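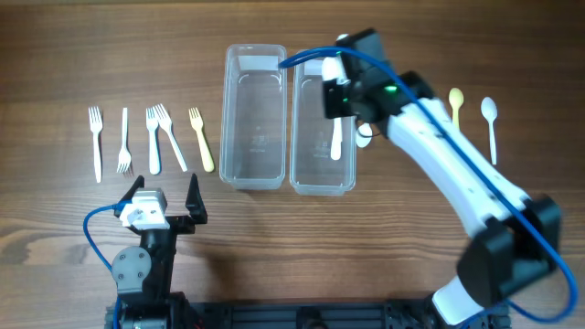

Two-arm cell at Asbridge's Nakdale site, with forks and spoons on either side of the sorting containers.

Asbridge has moved part of its cutlery sorting at Nakdale to two-arm robot cells, the catering supplier said in July. The site now has 4 cells on the day shift, installed by integrator Stekari. Each handles mixed plastic forks and spoons, which staff previously sorted by hand at a shared bench.

Output per cell is set at 200 pieces an hour, below the rate of a practiced hand sorter. Production lead Teodora Golob said the cells make up the difference by running through breaks and shift change. The daily target for the line stays at 3000 pieces.

No jobs were cut among the site's 112 employees, according to the company. Six sorters have been retrained as cell operators. They load the tables, clear stops and check filled containers before they go to packing. Operators are paid one grade higher, but shifts now start at 6:30 a.m. to allow for calibration.

Illia Dmytriv, a sorter for nine years, said his wrists hurt less and his day is more broken up. "You wait, then three things need you at once," he said. Staff have asked for a second operator on late shifts – a request Golob said is under review.

Pale and tinted pieces still cause most of the stops. Stekari is due to update the grasp software before the remaining bench is converted.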